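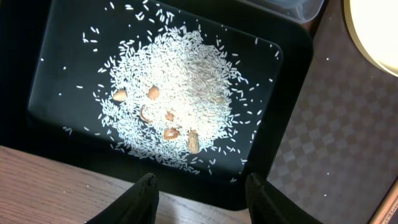
Long-grain white rice, uncooked.

January 3, 2022
By Ilídio Guerreiro

We use cookies to remember your settings and count visits. Accept | Manage preferences

The water line on the back of the rice bag is a ratio: two cups of water to one cup of rice, sometimes a little less. It works for the batch size the printer had in mind. Double the rice and double the water and the result is soft. Cut both in half and the bottom scorches before the top is done. Most people blame the burner. The fault is in the arithmetic, and it can be fixed with one subtraction.

Water added to a covered pot goes to two places. Part of it enters the grain. The rest leaves as steam around the lid. The first part scales with the amount of rice. The second depends on the pot, the fit of the lid, the burner setting and the time, and it hardly changes with the amount of rice. So the water needed is:

water = (absorption × rice) + loss

A single ratio folds the loss into the absorption term. At one batch size the two formulas agree. They drift apart everywhere else, and the drift is worst with small batches in wide pots, where the loss can be larger than the absorption.

Absorption is close to equal volumes for most white rice. Brown rice takes the same or slightly more, and its reputation for being thirsty comes mainly from the longer cooking time, during which more steam escapes. 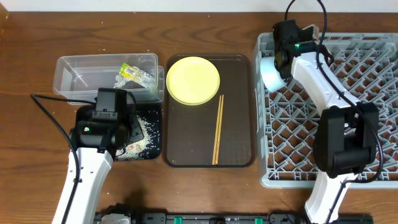 Wan wrote to me after the October post to object that a rice cooker makes all this unnecessary, that the lines inside the bowl have been right for years, and that anyone who needs an equation to make dinner should buy one. The lines are in fact my best evidence. Take a ruler to them. The marks are evenly spaced in most bowls, and the first mark sits higher than a pure ratio would put it. The manufacturer measured the loss for that bowl and that lid and built it into the scale. A saucepan comes without this service.

The knuckle method (fingertip on the rice, water to the first joint) does something similar. The depth above the rice stays fixed while the depth of the rice varies. It fails when you change to a pot of another diameter, and people who swear by it tend to have used one pot for a long time.

Measuring your own loss takes one evening and a kitchen scale. Mine is a Vuketti, which reads in single grams and turns itself off too soon. The pot is an old Zalgate saucepan with a steel lid that no longer sits quite flat. The procedure:

Weigh the pot, lid, rice and water together. My starting reading was 2067 grams.

Bring to a boil with the lid on, turn to the lowest setting that keeps a thread of steam at the edge, and cook as you normally would. From cold start to heat off I allow 25 minutes.

Leave it covered until the steam stops, then weigh again with the lid still on. The difference is the loss. Write it on a piece of tape and put the tape on the pot handle.
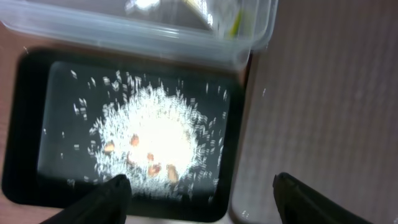 White rice on a black tray.

I ran this 3 times with the same pot and changed only the quantity of rice. The losses agreed closely enough that I stopped. Changing the lid moved the number far more than changing the rice did. With foil pressed under the rim the loss dropped sharply, and that batch came out wet until I took the water down to match.

Two corrections matter. Rinsed rice holds water on the surface of the grains, so either drain it well or put the rinsed rice on the scale and count the extra weight as water. Soaked rice has already taken up part of its share and needs the same treatment. Neither changes the loss term, apart from the shorter cooking time after a soak.

Altitude I can't speak to. My sister in Ommont cooks the same brand on an electric coil and gets a larger loss than I do, but her pot is wider and her coil is slow to respond – too many variables for one data point.

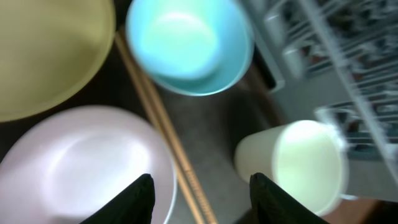
Resting time

The rest after cooking evens out the moisture between the top and bottom of the pot. It adds very little to the loss if the lid stays down. Lifting it early lets out steam that would have condensed and gone back into the top layer. I have settled on ten minutes for small batches and a little more for large ones. Fluff with a fork afterward, from the edge inward.

Next I want to repeat the measurements with a cast-iron pot, where the heat stored in the metal keeps the boil going after the burner is off. I expect the loss to be harder to pin down.

4 comments | 25 shares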